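FOR IMMEDIATE RELEASE

Tronodari Opens Its Small Container Swap to Everybody in Zulthorpe

ZULTHORPE, May 7, 2022

Hi, it's Xinyi Duan from Tronodari, the little kitchen storage shop on Erkeck Street. I usually leave announcements to a sheet of paper taped inside the door, but this one is going out to the papers too (and to the radio station, if they'll have it!), so please bear with me while I get it all down.

Starting this weekend, our container swap is open to anyone who wants to come in. You don't have to be a customer and you don't have to sign up. Bring the jars, cans and small boxes you never use, put them on the table, and go home with ones you'll like better. We ran it for regulars all through March as a trial, and 261 containers changed hands. I was hoping for maybe half of that, so I'm pretty thrilled.

The idea came out of my own kitchen drawer, which had gotten so full of lids that it only opened halfway. I'd been selling people tidy shelves for years and going home to that! One Sunday I dumped the whole thing out on the bed and sorted it, and most of what I found was perfectly good and just the wrong size for anything I cook. My neighbor took a bag of it and was back the next day with a bag of hers.

We do our sorting on a plain table, two pale boards end to end, and I like to keep very little on it at a time. A tall thing and a shallow thing side by side is about the best test I know for whether they'll share a shelf. Round ones eat up more space than you'd think, and a low clear box will often slide into the spot that's left over. I also love a strip of red tape on anything that's due to be refilled, because you can spot it from clear across the kitchen.
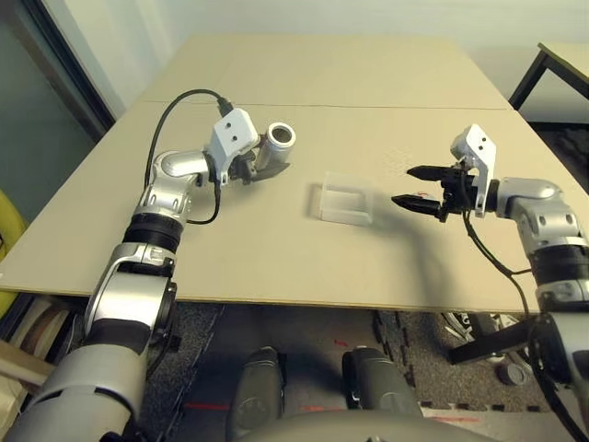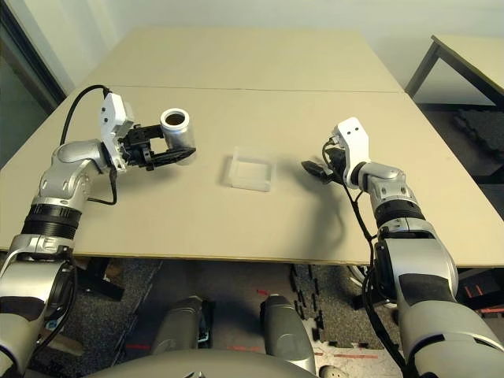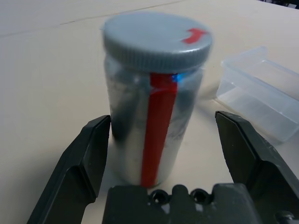
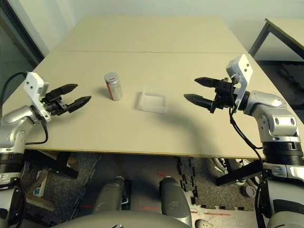

Round containers on the sorting table at Tronodari. Third picture: a clear jar with a gray screw-on lid and a red stripe of tape down the front, next to an empty clear box.

Now the practical part. The swap table is out every Saturday, and we open the doors at 8. There's room for 40 people over the morning without it getting silly, so if you see a line, go get a coffee and come back a bit later. You can bring up to eight containers per visit. That limit came from the March trial, when one very generous family showed up with a whole car trunk full and we couldn't find the register until lunchtime.

Please wash everything first and let it dry with the lid off. Plastic, metal and glass are all fine as long as nothing is cracked or rusty. If you've lost the lid, bring the bottom anyway! We have a big basket of orphan lids and it makes a lot of matches. Labels can stay on if they're stuck hard, and I have a trick with cooking oil and baking soda that I'm happy to show you at the counter.

I've also put together a free half-hour chat on small shelf packing, called the Xu Shelf Talk after the family who had the shop before me. I'll go through what to stack, what never to stack, and how to measure a cabinet when all you've got is a piece of string. Bring a photo of your worst shelf if you feel brave. Mine will be up on the wall already, so you'll be in good company.

Anything left at closing goes into a crate by the front window, and you can help yourself to it during the week. Teachers have been taking the little clear boxes for beads and buttons, and one gardener I know keeps asking for more cans. If you run a classroom or a club and want a particular size set aside, tell me and I'll write it on the list.

The swap is free and so is the talk. I do still sell containers, of course, and I'd be glad if you bought one, but nobody's going to chase you around the store.

About Tronodari: We sell jars, tins, boxes, hooks and shelf liners from one small room in Zulthorpe, and we sharpen kitchen scissors while you wait.

Press contact: Xinyi Duan, Tronodari, Erkeck Street, Zulthorpe. Stop by or leave a note under the door if we're closed.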